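Skovedeo Short Courses
Materials and Surfaces, Handout 4: Texture, sheen and dark colours
Tutor: Wakana Kudo, Room 18

What we covered last time

Colour and finish are chosen separately. Two panels can be painted from the same tin, one rubbed back and one polished, and most people will say they are different colours. The polished one usually looks darker from the side and lighter where a lamp or window is reflected in it. Keep your notes on this, as you need them for the sample board.

Terms

Matt: light is scattered in many directions. Edges of highlights are soft or missing.
Satin: a highlight is visible but blurred.
Gloss: the highlight has a clear edge and you may be able to make out the shape of the light source.
Texture: relief in the surface itself, large enough to see or feel. Texture and sheen are independent, so a textured surface can still be shiny on its high points.
Seam: the line where two parts meet. On a plain surface a seam is often the only line there is, and the eye goes straight to it.

Grip patterns

A smooth finish shows fingermarks and gives little purchase. The usual answer is a repeated relief - ribs, dots, or two sets of lines crossing each other. Crossed lines at an angle give small diamonds. A fine pattern reads as a tone from across the room and only becomes a pattern close up. Ribs resist sliding best across their length and much less along it, which you can check with the ribbed sample in the Miyazaki box.

Working with black
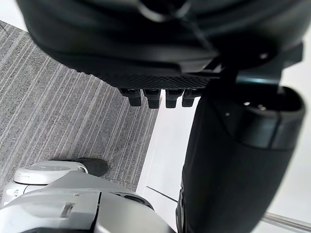

Black needs more care than any other colour on the board, as there is so little difference between one surface and the next. Put four black samples together under a flat ceiling light and they can merge into one shape. With some light from the side they separate: a matt rounded shell keeps faint highlights along its bulge, a slightly glossy band shows up as a rim, and a fine diamond or crosshatch panel breaks the light into a dense grid of small raised points. Note how much of the separation comes from finish and form when the parts are all dark. Flat faces help too. A faceted piece changes tone sharply at each edge, where a curved one changes slowly.

Exercise (15 minutes, in pairs)

Take one dark object from the Hument tray. Draw the outline only, then mark the matt, satin and gloss areas with M, S and G. Move the lamp to the other side and mark them again in a second colour. Do not shade.

For the next session

Bring three black or dark grey items from home, none longer than 26 cm. Old handles, lids and cases are fine. Sample boards are due at the end of April - please write your name on the back.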